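Housekeeping and Linen Service, Unit 6
Course handout: Baskets and Open Containers
Baumgartner Hospitality Program

Reading before class: Unit 5 notes on shelving and labels. Bring the stock sheet from last time.

6.1 Why the program uses woven baskets

Woven baskets turn up in guest bathrooms, at breakfast service and on the linen shelves. They weigh little, they let air through, and guests can see what is in them. They also shed bits of fiber, hold crumbs and lose their shape if they are stored badly. Most of this unit is about storage.

The Dilteleo building keeps 315 baskets in circulation and the Mullari annex keeps over 400. Both use the same two shelf tags, one for light weave and one for dark weave. Light goes to breakfast, dark goes to rooms. Do not mix them on one shelf, even for an afternoon.

6.2 Terms

Rim: the top edge. It may be plain, rolled or braided.
Wall: the side. Straight walls take up less shelf space. Flared walls are wider at the top and nest better.
Open weave: light shows through between the strands. Do not use it for sugar packets or anything loose and small without a liner.
Nesting: setting one basket inside another of the same shape.
Stacking: setting one basket on top of another. We do this only with lids or boards between.

6.3 Sorting and nesting

Work on a clear, light-colored table so that broken strands show up. Empty each basket and turn it over once. Tap the base.

Set the first basket down and leave it where it is. Bring the next one in from above, held by the rim, and look at both shapes before lowering it. A low basket with rounded corners will not take a basket with a wider base. If they do not match, start a second row – do not press down to make them fit.

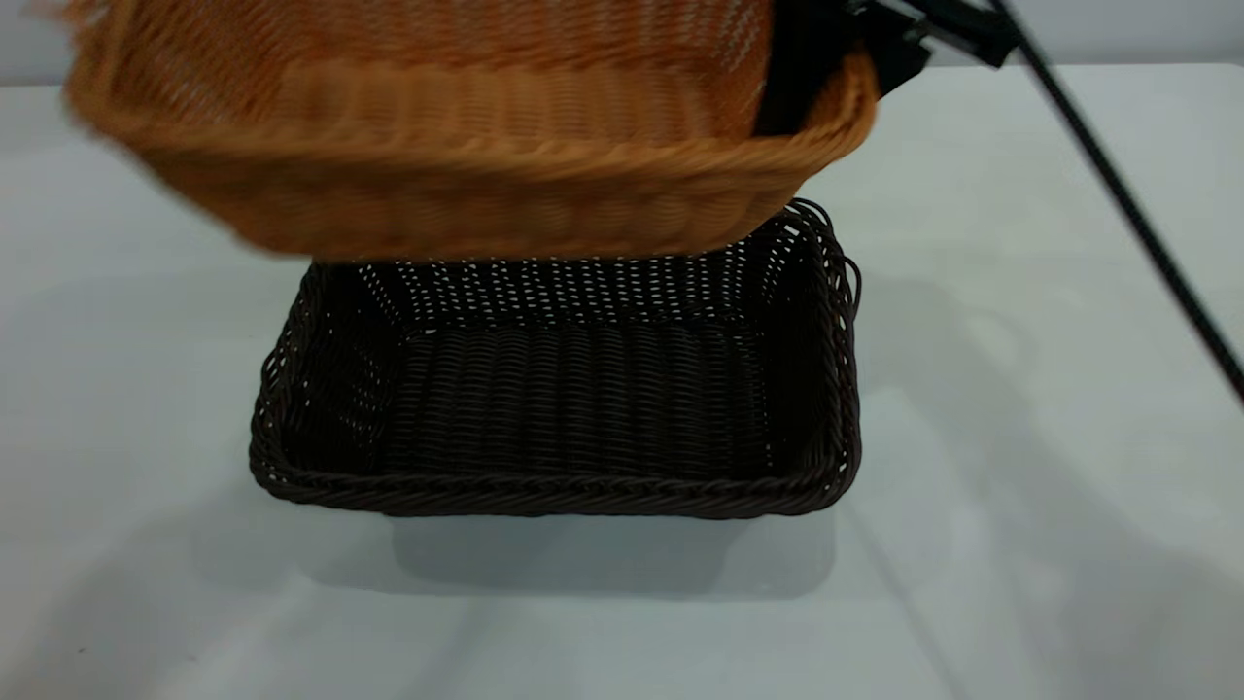

6.4 Cleaning

Brush first, then wipe with a damp cloth that has been wrung out well. Brush along the strands. Rims with a twist or braid need a soft toothbrush. Air dry upside down on a rack for 16 hours. Liners are washed separately with the napkins.

6.5 Shelf and tag

No more than 16 baskets to a shelf. Tag faces out. Write repairs on the Komex sheet by shelf number and put the basket in the repair bin.

For next class: sort one shelf and bring your completed sheet. Unit 7 covers trays.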